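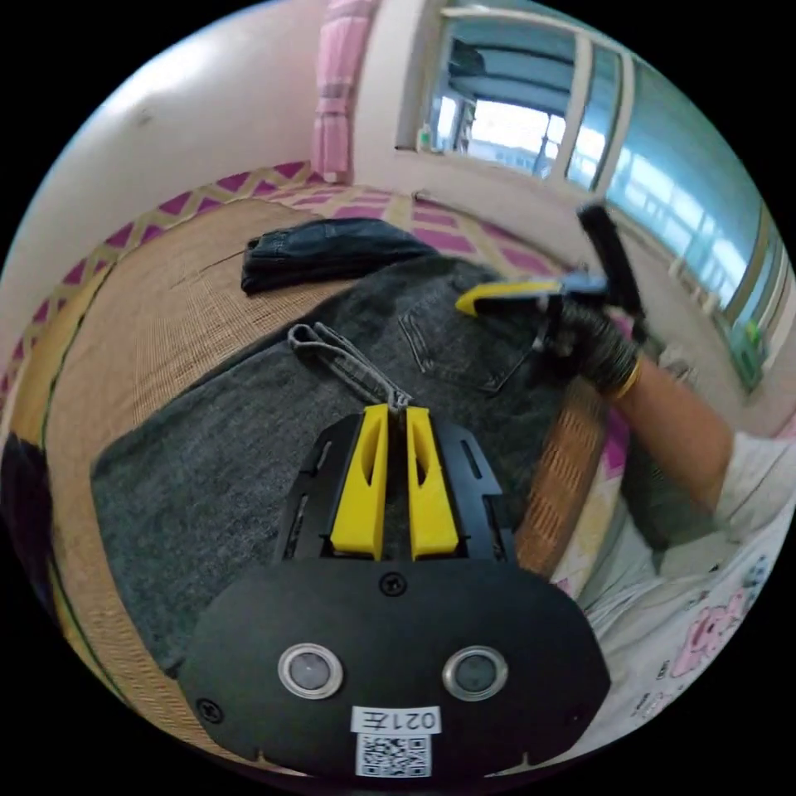

Gray jeans on the straw mat, the dark pair already folded behind.

Print this post | E-mail this post

The clothes go on the floor

In September I change the clothes. By this I mean that the thin things go to the back and the heavy things come to the front, and between these two there is always an evening when all of it is on the floor. I have done this since I was a student in Griko, where I had one shelf and no choice. Now I have more shelves and I still do it.

I wanted to write about the jeans first, because two readers asked me about them after my post on winter blankets. They asked how I keep them flat. I don't have a secret method, but I have a slow one, and I will try to explain it properly.

I work on the straw mat. I tried for a long time to fold on the bed and it never went well. A bed is soft, so when you press on one side the other side comes up, and the fold moves. The mat is hard and it holds the cloth a little. Jeans do not slide on it. I bought my first mat at the market in Besum and paid 300 for it, which my mother said was too much, and it lasted through three apartments until the edge opened.

First I lay the jeans with the back pockets up. I close the button and the zipper before, otherwise the waist stays crooked whatever you do later. Then I put one leg over the other and I look for the seams. The inner seam is the thick one, and it likes to twist, especially in jeans that were washed many times. I take the hem between the fingers and pull gently down until the seam lies straight. This is the part that people skip. If the seam is twisted inside the fold, the leg will have a diagonal line when you open it in December, and you will need the iron.

After this the small triangle at the seat goes in, so that the long side becomes straight. Then I fold from the hem up to just under the waistband, and then again in half. For heavy denim I stop there. For thin denim I make one more fold. Yeshi Woldegiorgis, who shared a kitchen with me for two years and still corrects my housekeeping by telephone, rolls hers. I have seen her rolls and they are very beautiful, but in my shelf they fall forward when I take one out.

I also empty the pockets. I write it separately because I forgot it this time with one pair and I found a bus ticket from Mosquera that had become a sort of small stone. It was from the trip with my cousins. I did not throw it away immediately.

Now the scarves. I think a knitted scarf is more difficult than any trousers. It has no seams to tell you where the middle is, and it becomes longer if you hang it. So I never hang them, not on a hook and not on the chair. A scarf must lie down.
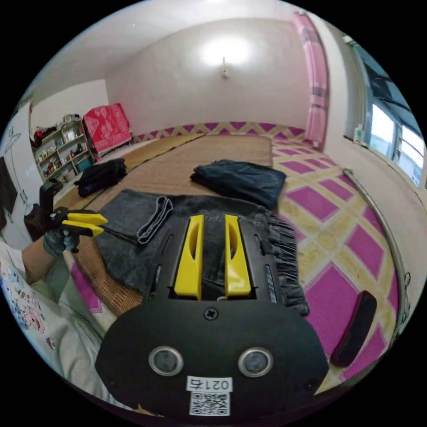
I open it to the full length and I comb the fringe with my fingers, each tassel by itself, so that the ends are all in the same direction. It takes perhaps five minutes for one scarf. Then I fold the length in half and bring the two fringed ends together, and then in half again, with the fringe always on the outside where it will not be pressed. If the fringe is closed inside, it makes a hard place and after some months the wool around it looks tired.

Small cloths I fold last. They are useful in a way I learned by accident: one folded cloth put in the middle of a scarf, before you close it, gives the scarf a soft shape, and there is no sharp crease in the knitting. You can use any clean cloth which is not too thick. Yeshi uses tissue paper. I find that the paper makes noise every time I open the drawer, and it breaks at the corners.

The black clothes have their own problem, and the problem is dust. A straw mat leaves small pieces of straw, not many, but on black you see all of them. I shake the mat from the window before I begin and again when I finish, and still I go over the black things with the brush. Please don't use tape for this. Tape takes the straw and also takes some of the cloth, and I ruined a good sweater in this way in Kurkia, when I was in a hurry for an interview. (I did not get the position. The sweater was not the reason, I hope.)

About time. I used to believe it would be finished in one hour, and I was always angry at ten in the evening, sitting between the piles. Now I do it in pieces. I fold for 20 minutes, then I stand up and do something else for 20 minutes, usually tea, and then I come back. My knees prefer it. Also the folds at the end are as good as the folds at the beginning, which was not true before.

What I keep in the front for this season: two pairs of jeans, the heavy scarf, one sweater that has a hole at the elbow and that I will repair this year for certain. Last year I wrote the same sentence, and a reader named a kind of darning stitch for me in the comments. I did practice it on a sock. The sock is now smaller than the other one, but it is closed.

The summer things go in a cotton bag with the opening tied, never in plastic. I put a piece of soap inside, still in its paper. My grandmother used dried leaves and I would like to do this also, but I don't know the name of the plant in English, and when I described it to the woman in the shop she gave me tea.

One question which I could not answer myself: does somebody know how to get a straw mat flat again when it has been rolled for a whole summer? Mine rises at one end. I put books on the corners during the night and it helps until about noon, then it comes up again slowly. A damp cloth was suggested to me, but I am afraid of mold. If you have tried it, please write to me how damp.

Next time I will write about the shoes, and about the shelf, which needs washing before anything goes back on it.

Ayana

Print this post | E-mail this post

Contact | Copyright Ayana Degefa, all rights reserved | Back to top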